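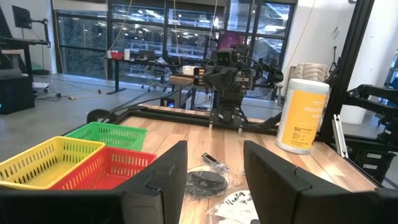

Baskets at the front of the table.

How to Move Your Gornus Save to a New PC Without Losing Your Mods

Posted Monday, February 24, 2025 by Finbarr Keogh

I put 299 hours into Gornus before I bought a new computer, and I came this close to wiping all of them. The game does have cloud saves, but they only cover the main campaign slot. Your Tillness settlement, your mod list and your key bindings all live on your hard drive, in three different folders (why??), and you have to bring them over by hand.

It took me a whole evening the first time. Follow along and you should be done before your coffee gets cold.

What you need

A USB stick or an external drive. My full folder came to 3146 MB, and I'm a bit of a screenshot hoarder, so yours is probably smaller. You also need Gornus installed on the new PC, launched once to the title screen and then closed. That first launch makes the empty folders we're going to fill.

Step 1: Turn off cloud sync on both machines

Open the launcher, go to Settings, then Storage, and uncheck Sync Saves. Do this on the old PC and the new one. If you skip the new one, it will happily upload its blank save over your good one the second you log in — ask me how I know.

Step 2: Copy the save folder

On the old PC, open Documents, then Gornus, then Profiles. You'll see a folder with a long number for a name. Copy the whole thing to your drive, and don't rename it.

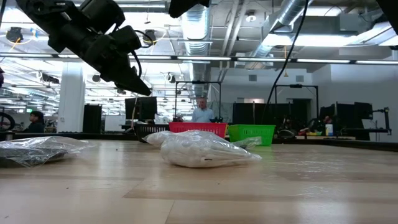 While you're in there, grab the file called settlement.dat too. It sits one level up, next to Profiles, and it's the one everybody misses. Without it your character loads in fine, and then you walk over the hill to Tillness and find a bare field.

Step 3: Copy your mods

If you use Prokine to manage your mods, open it and click Export Pack. It saves one big file with the mods and the load order together, so you can skip dragging folders around. I had 141 mods in mine and the export ran for a good while with the progress bar stuck at the end. Leave it alone, it gets there.

No mod manager? Then copy the Mods folder from the game's install directory, plus loadorder.txt. Please keep a second copy of that text file somewhere. Rebuilding a load order from memory is a miserable way to spend a weekend.
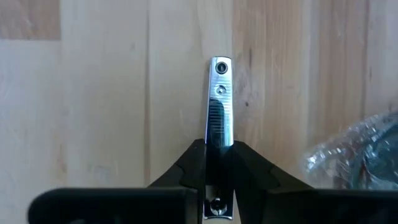 Nail clipper, standing upright.

Step 4: Paste everything on the new PC

Put the numbered folder inside the new Profiles folder. There'll already be another numbered one in there from your test launch, and you can delete that. Drop settlement.dat next to Profiles, then import your pack in Prokine.

Step 5: Check the build number

Look in the bottom corner of the title screen. Both PCs should show build 1762 or later. The Ruddock patch in December changed how saves are stored, and anything older throws up a "profile damaged" message. Your save is okay! Update the old PC, load the game there, save once and copy it over again.

Step 6: Load, save, sync

Load your game, take a walk around, check your chests and save in a new slot. Now turn cloud sync back on, on the new PC only. If it asks which version to keep, pick Local.

I'd hang on to the USB copy for a few weeks. Key bindings are in controls.ini, by the way, same place as settlement.dat.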